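Chapter 8
Rules for Shared Work Surfaces

Before a two-arm cell is cleared for service tasks, its starting layout must be written down and checked. Glassware should stand clear of both grippers at the start of a run.

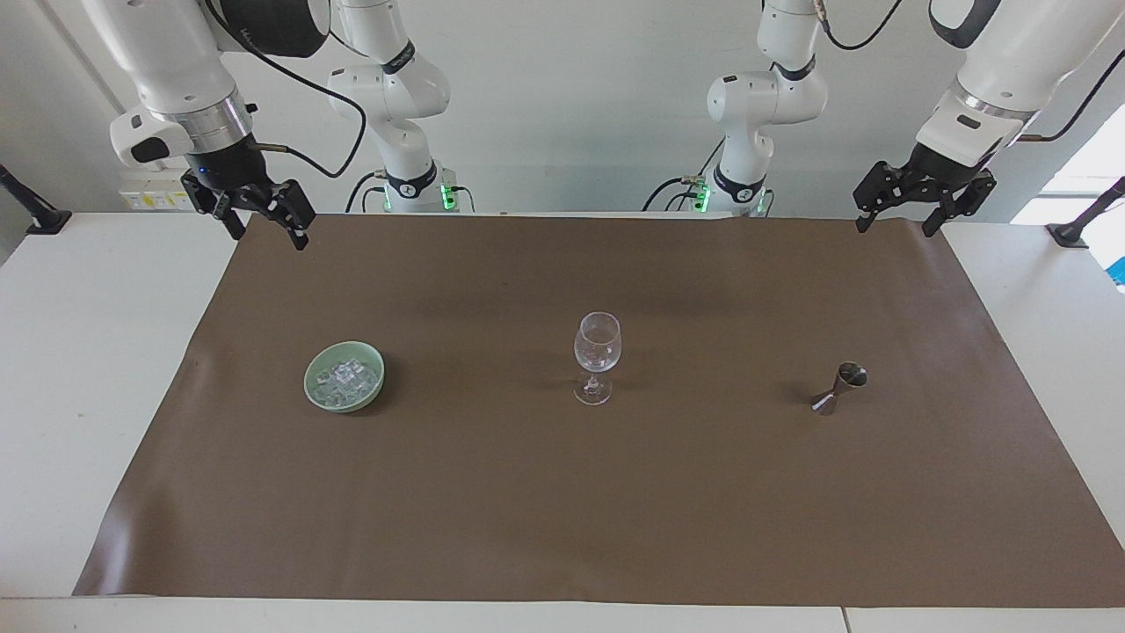 The Urkness guideline, adopted in May, sets 2 duties for the operator: confirm the layout, and keep hands outside the work area while either arm is enabled. A stop button must be within reach - a software stop alone does not meet the rule. Section 8.1 covers the layout record and Section 8.2 the approach to fragile items.
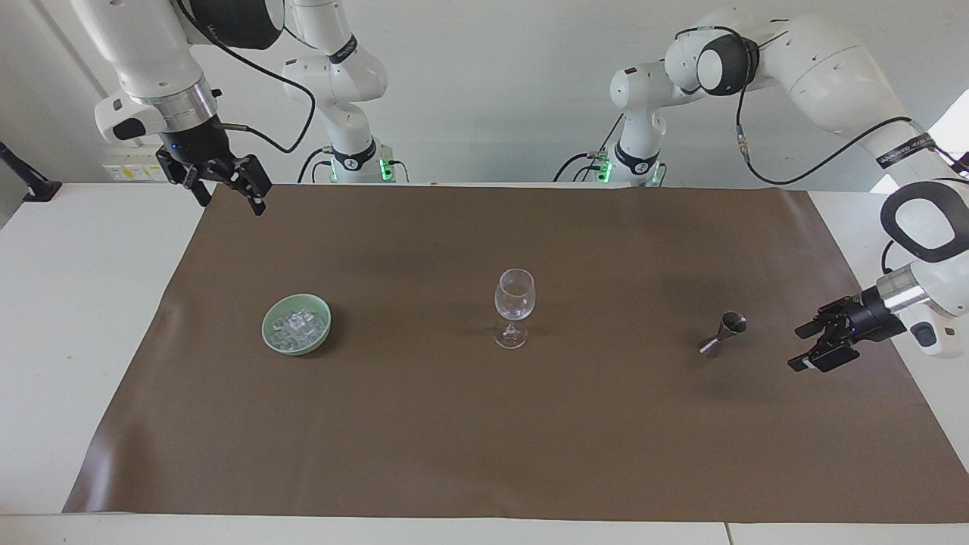

Figure 8.2. Two-arm cell with ice bowl, wine glass and jigger; left gripper open beside the jigger.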